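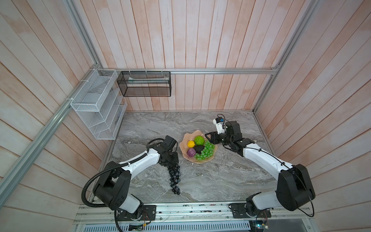

Pinkish-white planks and gray marble

I have been going back and forth on kitchen colors since July, and my poor sister has heard every word of it. Gray counter, yes, I'm settled there. The walls are another matter! I bought a 200 page book on old farmhouse paint (I know, I know) and read it in two evenings with my feet up on the radiator.

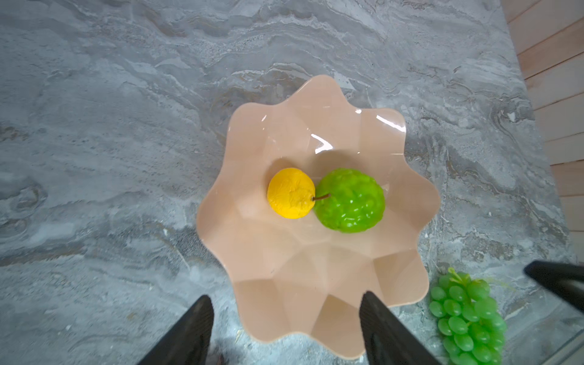 My neighbor Bart Wuyts says to paint everything white and be done, and he may be right, but his own hallway is the color of mustard, so I take it with a grain of salt. I've taped 21 paint cards beside the window, and every one of them looks different by suppertime. 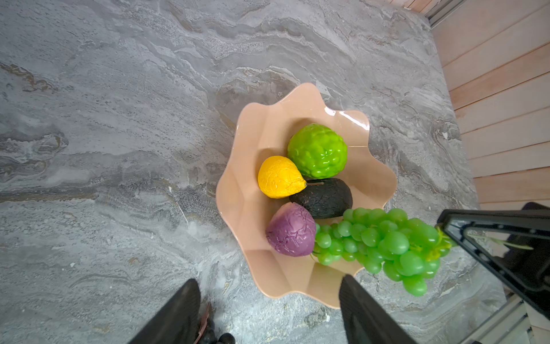
The budget is 3000 for the whole room, with 400 of that set aside for the floor, so the paint had better be right the first time. I'm leaning toward a chalky pink.

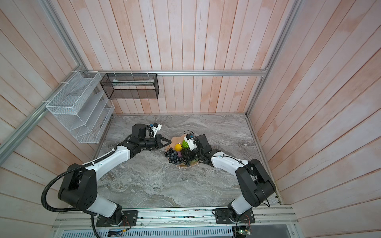

Faded pink over whitewash

More when I've opened the first can.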